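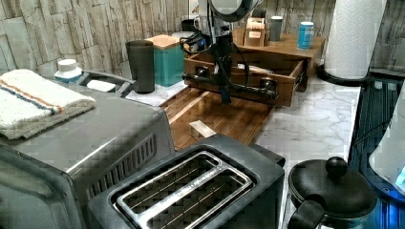

Marta Kobzar wrote to us that her arm stops too high over the counter every morning, and is fine by the evening. Is the motor bad?

Probably not, Marta. Check first the homing position. If you switch on the arm while it is leaning, the controller takes this wrong pose as zero. Put it straight by hand, then switch on.

## Do I need a special table?

No. We built ours for a normal kitchen counter with all the usual things on it. What matters is that the base does not move. Clamp it well, and check the clamp again after 20 runs. 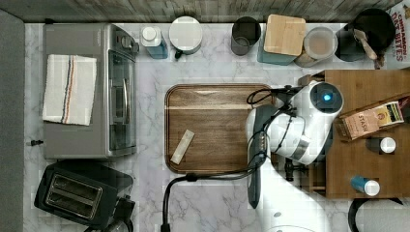 A heavy base plate also helps, but it does not replace the clamp. Oksana tried only the plate in June and lost 5 mm of accuracy in one evening.

## What object is good for the first tests?

A small wooden block. It has flat sides, it does not break, and you can cut a new one from scrap. Please do not begin with glass. 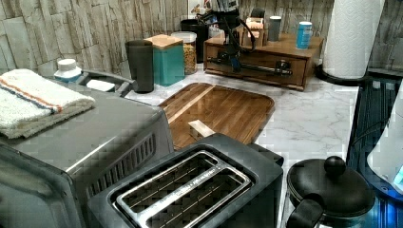 Begin at 40 percent speed. When the arm picks up the block without mistakes, you can go faster -- but change only one setting at a time, and write it down.

## Which controller do you use?

The Pruton board with the Goh software. The older Ineck board works too, but its cable connector is weak and Severyn had to solder his again.

## How should I lead the cables?

Leave a loop at every joint, large enough for the full turn. Move the arm slowly to both ends before you fix anything with ties.

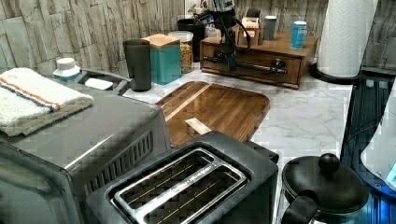 Ties should be snug, not tight. After 1,000 cycles look at the insulation near the wrist, it wears there first.

## Can I print the fingers at home?

Yes. The files are in the Drilla folder, together with the screw list. Print them lying flat.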